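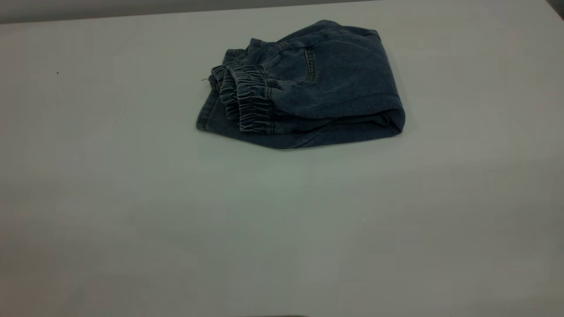

Manuals > Benberg Store Room > Folded Goods > Section 5: Elastic-cuff denim

Search this manual Enter a term or part number Go

5. Folding and shelving elastic-cuff denim pants

Applies to denim joggers and pull-on denim with gathered ankle cuffs, all sizes. Straight-leg denim with a plain hem is covered under Flat Fold. The finished fold is a compact bundle that fits one Cestia shelf bay without a divider.

Before you start

Clear a smooth, level table at least as wide as the waistband laid flat. Wipe the surface with a dry cloth. Empty all pockets. Garments must be fully dry, including the pocket bags and the inside of the cuffs. Close any button or zipper and tuck drawcords inside the waistband.

CAUTION: Do not pull loose threads at the cuff. The thread may be part of the row that holds the elastic. Trim to the fabric with small scissors.

5.1 Inspect the seams

1. Lay the garment face up and smooth the legs from the waist down.
2. Check the topstitching along each side seam and around each pocket opening. Stitches should be even, with no skipped lengths.
3. Open each pocket by hand and check the edge for fraying.

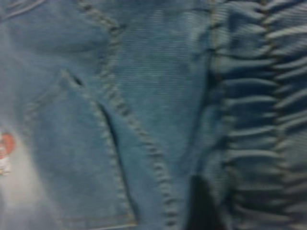 4. Press lightly on both sides of the seam. Slight puckering next to heavy topstitching is normal and does not need to be ironed out. A gap that opens under light pressure is a fault. Set the garment aside for repair.
5. Check for faded patches. Fading that belongs to the wash of the denim is acceptable. Fading with thin or broken yarns is a fault.
6. Check any embroidered or printed detail for lifting. Do not iron over it.

5.2 Fold

1. Fold the garment in half lengthwise so that one leg lies on the other. Line up the side seams first, then the waistband.
2. Push the point of the seat inward to leave a straight edge.
3. Place the cuffs together. They do not need to match exactly. Do not stretch the elastic to make them line up.
4. Fold the legs up toward the waistband, leaving the cuffs relaxed.
5. Turn the remaining length over on itself to form a rounded fold at one end. Keep the roll loose enough to slide two fingers inside.
6. Turn the bundle so the cuffs are at one side and the rolled end is at the other.

NOTE: Stretch denim springs back slightly. Leave the bundle for 90 seconds before you move it. If the roll opens, repeat steps 4 and 5.

5.3 Shelve

1. Lift the bundle from below with both hands. Do not lift by the cuffs.
2. Place it with the rolled end facing out.
3. Stack no more than 5 bundles. The lower ones will crease at the pocket edges if the stack is higher.
4. Keep dark and light washes in separate bays. Unwashed indigo can mark paler fabric.

Bay labels for this category use stock code 3789. Blank labels are kept with the Haddadin bin liners.

Faults found under 5.1 are entered on the repair sheet with the size and the position of the seam. Corrections to this section go to Lavanya Palaniappan at Sasten. Last revised 29th July.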